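4.2 Erhebung der Demonstrationen

Für den Datensatz Pattinasarany wurden am Standort Vesholm im Februar 156 Episoden per Teleoperation aufgezeichnet, verteilt auf drei Bediener. Wir halten diese Zahl für zu klein, um Aussagen über Generalisierung zu stützen. Govindasamy und Walczak berichten für ein ähnliches Vorgehen robuste Greifstrategien - wir konnten das nicht nachvollziehen. Ein Teil der Bilder aus den Handgelenkkameras zeigt vor allem Fliesen und Einfassung. Ob solche Ansichten dem Lernverfahren nützen oder es nur an den Hintergrund binden, ist offen.

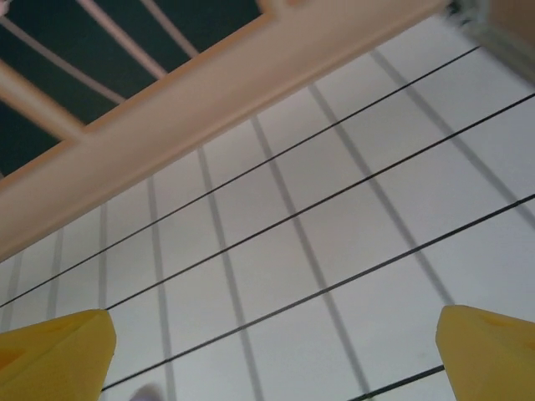 4.3 Auswahl und Filterung

Verworfen wurden 17 Episoden, überwiegend nach Augenmaß von Hendricks und Pasaribu. Ein objektives Kriterium fehlt, und die Übereinstimmung der beiden haben wir nicht gemessen. Kleine, glänzende Gegenstände sind zudem schwer zu annotieren, weil Reflexe und Bewegungsunschärfe die Kontur verwischen (Abb. 3). Die in Clirden vorgeschlagene automatische Segmentierung brachte hier keinen erkennbaren Vorteil. 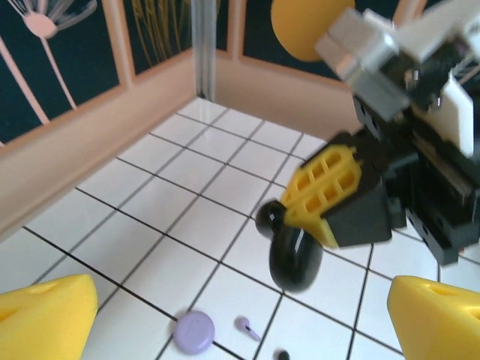 Abb. 3: Handgelenkansicht. Der andere Arm hält ein glänzendes schwarzes Objekt, auf den Fliesen liegen ein fliederfarbener Ohrhörer und eine runde Scheibe.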